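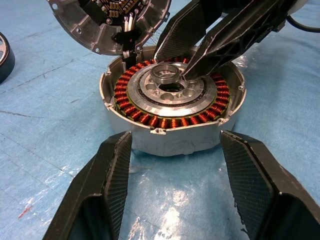

Wrist camera view, motor teardown station. The bearing is on the hub plate, with the second arm's gripper reaching in from the right.

Comparing two finger pads on a two-arm teardown cell

This procedure compares two sets of gripper finger pads on the same task: picking a loose bearing off the hub plate of an open motor. It assumes two arms with parallel grippers, a wrist camera on at least one of them, and a controller that logs finger position and motor current. We run it on Teluter arms with a Triltine controller. Menu names below are Triltine names.

Parts

One brushless motor with the cover free of the housing and the wire bundle still connected
Pad set A: Savchuk mesh pads, 3 mm
Pad set B: Plumberg smooth urethane pads, 3 mm
Work mat, hex keys, isopropyl alcohol, lint-free wipes

Step 1. Fit the pads

Power down the gripper before changing pads. Clean the finger faces with alcohol and let them dry. Fit the pads flush with the fingertip. An overhang of even half a millimeter will catch on the raised lip of the hub plate and spoil the run. Change both fingers of a gripper together.

Step 2. Set the zero

Home the gripper, close it with nothing between the fingers, and store the position under Gripper > Zero. Repeat after every pad change. Pads of the same nominal thickness do not compress equally, and a stale zero shows up later as a grip width error.

Step 3. Position the motor

Set the housing on the mat with one mounting tab facing the camera arm. The cover has to stay up and behind the housing for the whole test. Leave slack in the white wires and check that neither arm's path crosses them. Keep the fingers clear of the coils at all times – enamel scratches easily and the damage is hard to see.

Place the bearing flat on the hub plate, to one side of the central opening. If it sits over the opening it can tip.

Step 4. Check the camera

Open the live view and move the camera arm to its viewing pose with the gripper open. The hub plate should be visible between the fingertips. Lock exposure before the first pick. Bright metal makes auto exposure hunt, and the bearing's outer race loses its edge in the image. Reduce the overhead light if the mat still washes out.

Step 5. Run the picks

Set force to 10 N and approach speed to 17 mm/s. Descend at an angle so that one finger passes on each side of the bearing. Close, wait for the current to settle, lift straight up, hold for 3000 ms, and lower. Run 200 cycles per pad set. Wipe the bearing and pads with alcohol at the halfway point.

Log each cycle as one of the following:

Held: no change in finger position during the hold
Crept: finger position changed, bearing retained
Dropped: bearing lost before lowering

Step 6. Compare

Export both logs and compare the crept cycles first. Drops are usually a placement fault. Creep says more about the pad. In our runs the mesh pads crept less on the polished race, and the smooth pads released more cleanly when the gripper opened. Haf Llewellyn repeated the test at higher force and found little difference between the two, at the cost of faster pad wear.

Troubleshooting

Bearing rotates as the fingers close: the grip is off center. Shift the approach toward the side that touches first.

Current never settles: a fingertip is bearing on the hub plate. Raise the grip height by 0.5 mm and repeat Step 2.

Page last revised September 2019.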